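Pramville Paper Collection
Reading Room Diary
Wednesday

Opening

The room was opened at the usual hour and the window blinds were lowered to the middle mark. The log from the previous session was read and signed. It recorded one folder left out for relabeling and one request, received by mail, for blue-bordered sheets to be shown at the July open day. The request has been placed in the correspondence box and will be answered once the sorting is further along.

The day was given to the Śliwiński gift. The gift consists of over 2,000 sheets of unused letter paper, received in cartons with no list. Most of it is illustrated paper of the kind sold in mixed sets, with a flowered border in one color and a ruled area for writing. The cartons had been packed by size only. Sheets with red, green, blue and pink borders are found together in the same bundle, and in several bundles the order appears to be that in which they were put away after being looked at.

It was agreed at the last meeting that the sheets would be handled in small working stacks. A stack is placed in the yellow tray, and sheets taken out for comparison are laid flat on the marble-patterned tabletop beside it. Only pencil is permitted at the table. The pencils stay in the pink cup at the back and are returned to it, points up, when a note has been made.
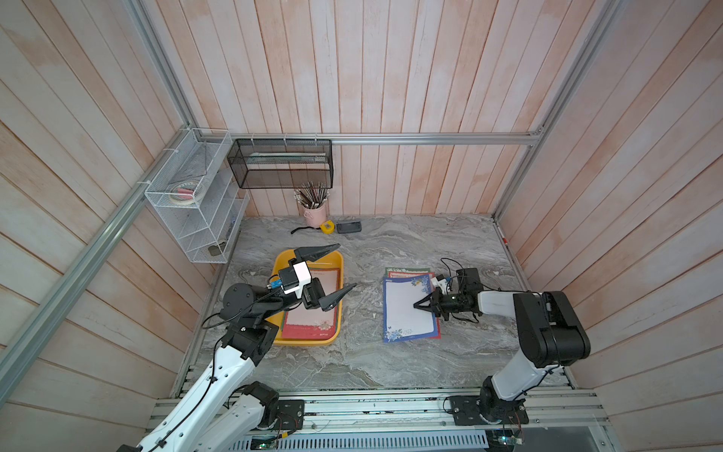 Solange Fehr has asked that the colors not be separated before the printed designs have been compared. Her view is that the manufacturer sold the four borders as one set, and that a reader who is handed only the red sheets will take them for a complete product. She would also prefer that the word "set" be left off the folders until a wrapper or price label has been found to support it. Both points were accepted and the working instructions were amended in the margin.

The amended order of work is therefore design first, border second, condition third. Where the design cannot be matched, the sheet goes into a plain folder marked "unmatched" and is not returned to the carton.

Morning session

The first bundle was opened and the paper band around it was kept. Bands will be numbered in pencil on the inside, where the number will not show if they are ever exhibited. The band on this bundle carried a penciled price and what may be initials. These have been copied into the register as read, with a question mark against the second letter.

Progress was slower than planned. The sheets are thin and tend to travel in pairs, and a pair that is not noticed upsets the tally for the whole folder. By the middle of the morning the tally had been taken twice and the two results did not agree. The bundle was gone through again from the bottom, and the figure of 114 was confirmed and entered in ink in the register, which is kept at the side desk.

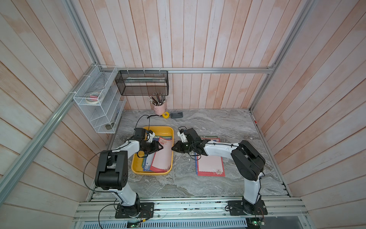
The remaining bundles from the first carton were then checked against the Tivel folders on the shelf. Tivel is the older of our two letter paper series, and it was hoped that some of the designs would be found in both. A match was made for one flowered border in blue. The Tivel sheet has wider ruling and a heavier paper, and it is proposed to describe the two as related and to leave the matter there until someone has had time to look at the catalogs.

A note on small flower motifs. Several of the designs carry a flower in the lower right corner of the sheet in addition to the border. These had been entered in earlier lists under "border, floral," which does not distinguish them. From now on the corner motif is to have its own line. The entries already made do not need to be corrected today.

The supply of interleaving tissue was checked. There is enough for the first carton and part of the second. A new order is to go to Oreck Street before the end of the month, with the same cut size as last time. The last delivery was trimmed slightly short along one side, and the order form should say so politely.

Early afternoon

The room was closed for lunch and reopened at one. A visitor who had come for the map cabinet was directed upstairs. A second visitor wished to know whether loose letter paper could be bought from the collection. She was told that it could not, and was given the leaflet.

Work continued with the green-bordered sheets. These are the most difficult to keep in order, as there are at least two kinds of green border in the carton and in poor light they look alike. The desk lamp was brought closer. It is requested that the lamp be left where it is at the end of the day and not taken back to the office.

The following was settled for anyone taking over the table:

1. Take sheets from the top of the stack only. Do not pull a colored edge from below to see what it belongs to.

2. Before a white writing side is described as blank, hold it to the lamp. Two sheets from this carton were found to have faint pencil lines in addition to the printed ruling.

3. Keep the stack in the tray while the border is being identified. A green border with a speckled pattern is to be written as "green, speckled" and given no other name for now.

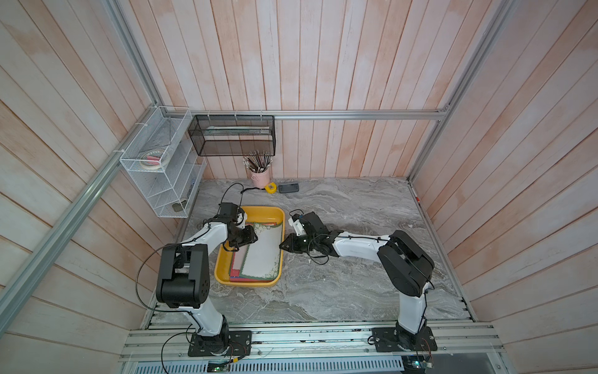
4. Record the size with the tape measure, long side first. The small yellow one is sufficient for this purpose and should stay at the back of the table.

5. Sheets with damage to the border are put aside for the conservation desk with a slip. The slip is laid under the sheet and is never clipped to it.

Water trial

The trial discussed in the spring was carried out on duplicate sheets only, with the written consent of the donor's family. Clear water was put in the yellow tray to a shallow depth. The purpose is to learn how the colored borders behave when wet, so that a proper instruction can be written in case of a leak in the store. The trial set includes a red scalloped border with the vintage flower picture, as well as green and blue. Further sheets of the same stationery were laid out flat to the right for comparison.

No finding is entered here. The trial sheets will be compared with the dry duplicates at the next session, in daylight, and the result will go into the conservation file and not into this diary.
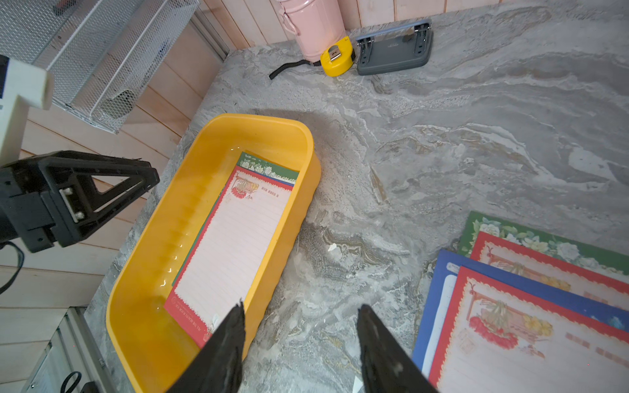

Closing

Folders completed today were returned to the shelf in the order of the register. The unmatched folder remains on the side desk. The second carton has not been opened.

Outstanding: the reply to the July request; the tissue order; the question mark in the register against the initials. The key was handed in at 5 p.m.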